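Rendbridge Desk Top, Pale Finish: Six Months of Use

Reviewed by Domnica Husar
13 comments | 567 shares

The Rendbridge top is sold without legs. Mine went onto an existing Tornthorpe frame, which needed new pilot holes because the two bolt patterns do not match. Rendbridge supplies screws but no drilling template. Mark the positions from the underside and check them twice.

Flatness was good on delivery. A steel straightedge laid corner to corner showed a slight hollow near the middle, too small to affect writing or a monitor stand. It has not changed since February.

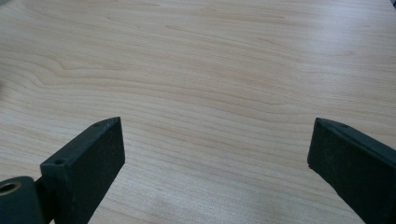 Page last changed: February, 4:10 p.m.

The grain runs lengthwise in long, slow waves, tighter in some bands than in others. The lines are only a little darker than the pale ground, so the pattern stays quiet under paperwork. Buyers who want a uniform surface should look at the Camacho top, which is plainer and costs around 100 dollars more.

The finish is adequate. Coffee left for an hour wiped off with a damp cloth. Ballpoint ink needed rubbing alcohol and left a dull patch the size of a coin, visible only in low light from the window side. A hot mug left no ring. I use a mat under the keyboard and would suggest one to anybody who writes on single sheets, as the surface takes pen impressions.

Edges are eased on the top side only. The lower edge is sharp enough to catch a sleeve, and I went over it with fine sandpaper before mounting.

Rating: 6 out of 10 for the hardware, 8 for the top itself.

Share this review | 13 comments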